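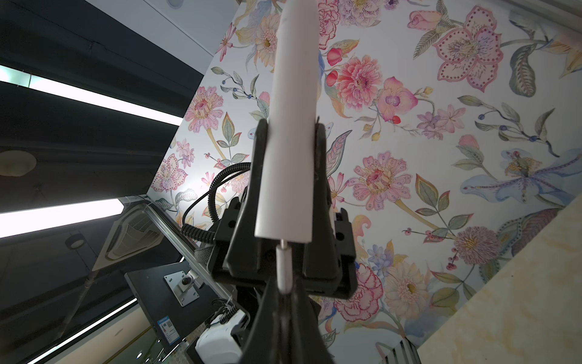

Lenka Ďurica reckons I should stop fiddling with the planner and look at my timestamps, because two arms that disagree about what time it is will never agree about a cable. She left that under my last post and I grumbled at it for a whole evening. Then I checked. The two wrist cameras were 7 frames apart by the end of a long run! Bother.
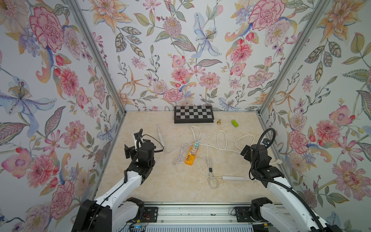
So July 2025 has mostly gone on Trnka, my little logging tool (named after nothing, I just liked the sound). It used to stamp each picture when it landed on disk, and now it stamps it when the camera hands it over. I replayed 2000 steps through the old version and the new one, and the drift has gone.
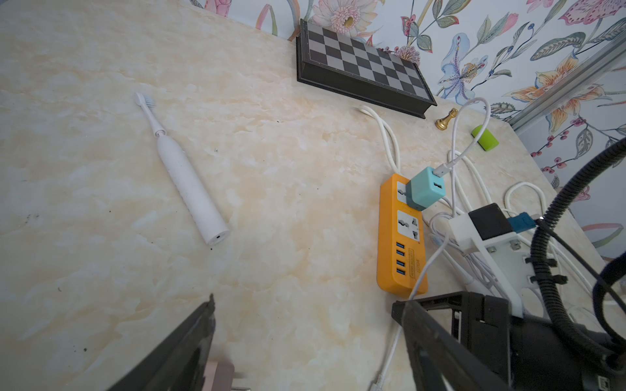 The cable finder is still a bit hopeless, mind. White flex on pale marble gives it very little to go on, and wherever one loop crosses another it happily swaps them and follows the wrong one home. Presley, the planner, believes whatever it's told, so off go both grippers after the wrong bit of wire. I've added a check at each crossing that asks both wrist views before it commits (slower, but I can live with slow). 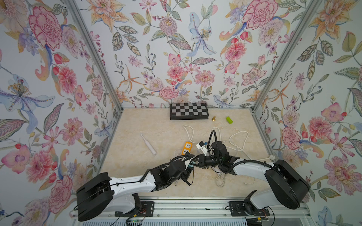 Next up is the handover code, where the two arms get close enough that Gudeck's collision margin panics and freezes the lot. I've got the margin set to 2 cm and I'd love to shrink it. If anyone at the Plollbridge meet-up has a nicer way of doing this, please shout, and bring your config file!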